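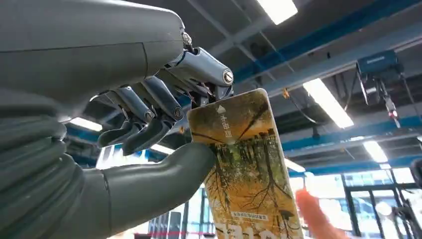

Ultano_88 replied:

Ring them back and ask for the crime number first, before anything else. You can't get anywhere without it, the insurers won't talk to you and the police switchboard will just pass you round. Should be on the text they sent or the letter. If you never had either then the report may not have been logged as a burglary at all, happened to my sister with a shed break-in, went down as "suspicious activity" and she had to start again.

Original question: Burglary case closed after 14 days, can I get it reopened?

Posted in: Crime and policing > Victims

Hi all, hoping someone knows how this works. We were broken into in September while we were away overnight. Ground floor flat, Corkivside, back window forced. They took a laptop, a bike, some cash and a box of my late mum's jewellery which is the only bit I really care about. Police came out next morning, one officer, very polite, took a statement and said someone would be in touch about fingerprints. Noone came. 14 days later I get an email saying the investigation is closed as there are no further lines of enquiry.

Thing is there ARE lines of enquiry. The flats opposite are managed by Prudwood and they have a camera on the bin store that points right at our back gate. I told the officer this. I've since spoken to Prudwood and they say they were never asked for any footage. They also say they can't give it to me, only to police. And they wipe it after so many days, wouldn't tell me how many.

Also a neighbour two doors down saw a van at 4 in the morning and got part of the plate. She wasn't spoken to either.

The laptop was worth 564 pounds according to the receipt, the bike maybe 200. Not huge money I know. But the jewellery can't be replaced and I feel like it's just been dropped.

So - can I make them reopen it? Who do I even ask? And is there any way of stopping the footage being wiped in the meantime? Sorry for the essay, typing this on my break.

2 more answers

Wysocka wrote:

Sorry about your mum's things. I used to work on a victim support line (not police) so take this as general, England and Wales only. If you're in Scotland it's different.

Footage first, today if you can. Email Prudwood, don't phone. Say a crime took place, give the date and the hours you were out, give the crime number, and ask them to keep the recording from that camera until police have asked for it. You're not asking them to hand it over, only to save a copy. They don't have to agree but most managing agents will if it's in writing, it looks bad for them otherwise. Ask them to confirm they've done it.

You can also make a subject access request but that only gets you footage of yourself, so no use if you were away. People on here suggest it every time and it's a waste of a month in a case like yours.

Then the police. A closed case isn't closed for good. It usually means filed until something new comes in. So write in with the new stuff:

- the camera, where it points, and who to contact at Prudwood
- your neighbour's sighting, the time, the part plate, and that she's willing to talk (check with her first!!)
- photos and descriptions of the jewellery, as good as you can manage. Old family photos with somebody wearing it are fine

Send it through the force website or by replying to the closing email if it takes replies. Some don't. Quote the crime number in the subject line. Ask for it to be passed to the officer in the case or their sergeant, and ask them to reply in writing saying whether it will be looked at again.

If the answer is still no, ask for a review under the Victims' Right to Review - hang on, no, that one is for when there's a suspect and they decide not to charge. Doesn't fit here, ignore that. What you'd do is make a complaint about the service, on the grounds that you told the officer about the camera and it wasn't followed up. That goes to the force's own complaints team. Stick to what was said and when, leave out how angry you are, even though you've every right. If you're not happy with the outcome you can ask for that to be reviewed, the letter will tell you who by and how long you've got.

Your local councillor or MP can write as well. It doesn't force anything but it does sometimes get a letter read by someone higher up.

On the jewellery, try local pawnbrokers and second hand jewellers yourself. Take prints of the photos and leave one at the counter. Keep an eye on the selling sites too, saved search for each piece. If you see something do NOT arrange to meet the seller, screenshot the listing and send it in.

Comment from original poster: Thank you, this is brilliant. Emailed Prudwood just now. Found the crime number, it was in my junk folder. Will do the police bit tonight.

Comment from Wysocka: Good. Come back and say what they reply, it helps the next person.

bramblegate20 wrote:

they wont do anything mate. had my van done over twice and same email both times, word for word. claim on the insurance and get a decent window lock, mine was 20 quid and takes ten minutes to fit. might be worth asking the neighbour to write down what she saw now though while she still remembers it, with the date on and sign it

Comment from Ultano_88: bit gloomy but the last part is right, get it written down. And check your policy for a single item limit on the jewellery before you ring them, ours was much lower than we thought

Was this answer helpful? Yes (14) No (3)

Related questions
Do I have to give a statement if I only saw the car?
Lost my crime number, how do I get it again
Neighbour's doorbell camera caught a theft - who owns the footage?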